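Ticket 121: Round table rocks when leaned on
Product: Niltex round table, light wood top
Status: waiting on customer

Hello again, and thank you so much for the quick reply! I tightened all the bolts on Tuesday as you suggested, and it is a good deal better, but there's still a little dip whenever anyone rests an elbow on it.

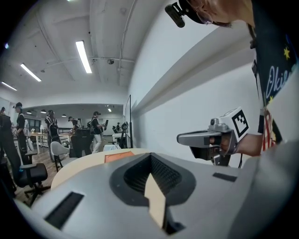 The wobble seems worst on the side nearest the wall. I did wonder about the floor, so I turned the whole table halfway and the dip moved with it. Small things like the orange piece on top stay put, thank goodness, but a full mug is another matter. Could you send a spare foot pad?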